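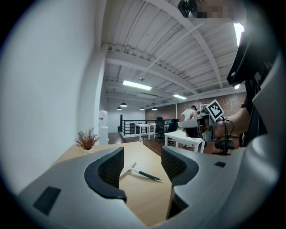
4 min read

Votstead Tenants' Association
Thread: condensation, damp and mould in the Grunport blocks. Please read before the heating season begins.

1/ The Association has received a large number of messages since August on the subject of wet windows and black mould. We are setting out our position in one place so that residents in all blocks have the same information.

2/ In spring we sent a survey to roughly 2,000 households on the estate. We received 1,871 replies, the highest return the Association has recorded. Thank you to everyone who completed it, including those who wrote at length on the back.

3/ The survey asked which rooms are affected, how residents heat their homes, whether the extractor fans work, and whether damp had been reported to the landlord. Bedrooms on the north side came up more often than any other room. Kitchens were mentioned less than we had expected.

4/ Condensation forms when moist air meets a cold surface. Cooking, bathing, drying clothes and breathing all add moisture to a home. In a flat with sound insulation and a working fan, most of this clears without trouble. Many Grunport flats have neither.

5/ We wish to be clear on one matter. Residents have been told in letters that mould is the result of "lifestyle". The Association does not accept this as a general explanation. Where a wall is cold on account of missing insulation, opening a window will not repair the wall.

6/ There are nevertheless steps that help while repairs are outstanding. Keep lids on pans. Close the bathroom door during and after a shower, and leave the fan running. Keep large furniture a hand's width from outside walls. Leave trickle vents open, even in cold weather.

7/ Clear the water from the inside of the glass each morning. A small squeegee is quicker than a cloth. Work from the top of the pane down, catch the water on a towel at the sill, and wring the towel out in the sink. Please do not dry it on a radiator.
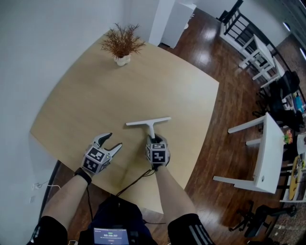 8/ Bedroom windows should be done first, as moisture builds up overnight. Residents who find this difficult for reasons of health or mobility should tell their block representative. Help with the higher panes can be arranged in most blocks.

9/ Small patches of mould on paint or tile may be wiped with a fungicidal wash, following the instructions on the bottle. Wear gloves and open a window. Never mix cleaning products. Do not brush mould when it is dry, as this spreads the spores.

10/ Larger patches, or mould that returns within weeks, should be reported to the landlord and not simply cleaned. Take a photograph first. Write down the room, the wall and the time of day. A short diary kept over two or three weeks is of real use if the matter goes further.

11/ Reports should be made in writing. A telephone call is acceptable in an emergency, but ask for a reference and follow it with an email. We continue to see cases in which the landlord holds no record of a call that the tenant clearly remembers making.

12/ Water coming through a ceiling, a tide mark low on a wall, or a damp patch that grows after rain is unlikely to be condensation. It may point to a leak, a failed gutter or a fault in the wall. Please say so plainly in your report and ask for an inspection.

13/ On fans: the contractor, Namboodiri, has begun replacing the older bathroom units. Blocks 2 and 3 come first. The new units run at low speed all day and should not be switched off at the isolator. We have asked for running costs to be given to each household in writing.

14/ We have also asked the landlord for the insulation records for every block. Those supplied so far are incomplete, and in one instance relate to a different estate. A second request has been made.

15/ Margit Lindqvist, who chairs the Association, met the landlord's repairs manager last month. It was agreed that no damp case will be closed without a visit. We will be checking that this is kept to. If your case has been closed without one, please let us know.

16/ Residents with asthma or other chest conditions, and households with a baby, should state this in their report. It affects how quickly an inspection ought to be booked. You are not required to give medical details beyond that.

17/ Private tenants and leaseholders in the same blocks are welcome to contact us. The route for repairs is different, but cold walls and shared gutters do not stop at the front door of a rented flat.

18/ A drop-in session will be held at the Mesero community room, from 6 pm to 8 pm. Please bring copies of any letters you have received. The date will go up on the noticeboard in each stairwell once the booking has been confirmed.

19/ A printed version of this thread, in larger type, is available from block representatives. Questions may be left as replies. Please do not post your full address in a public reply; send it to us by direct message.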